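Home Services Prices Pickup Areas FAQ Contact

Search this site Go

Clammont Wash & Fold: Frequently Asked Questions

How do I book a pickup?
Use the Services page or call the shop before 7 p.m. for a pickup the next morning. Leave the bag on your porch or with the front desk of your building.

Is there a minimum order?
Yes, seven pounds. Smaller bags are charged at the minimum.

Do I need to sort my clothes?
No. We separate lights and darks at the shop. Please put anything that needs cold water in its own bag and mark the tag.

What detergent do you use?
Flivton unscented is our standard. You can supply your own if you tape the bottle shut and put it in the bag.

Do you wash comforters and blankets?
Yes, up to king size. They are priced by the piece and take one extra day. We don't take feather beds or anything with a rubber backing.

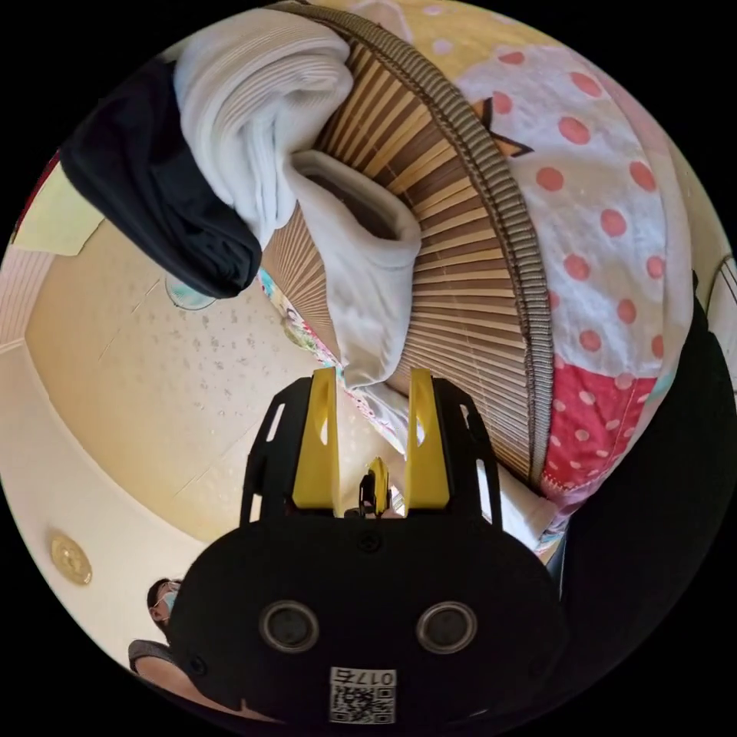 Can I mix towels and sheets with my clothes?
You can. They are dried separately, and you will get them back folded on top of the order.

What if something is missing?
Call us within two days with your ticket number. Unclaimed items are kept until the end of the following month.

Where are you?
664 Nasetti Street, next to the Ñahui bakery. Parking is in the back. In February we close at 5 p.m.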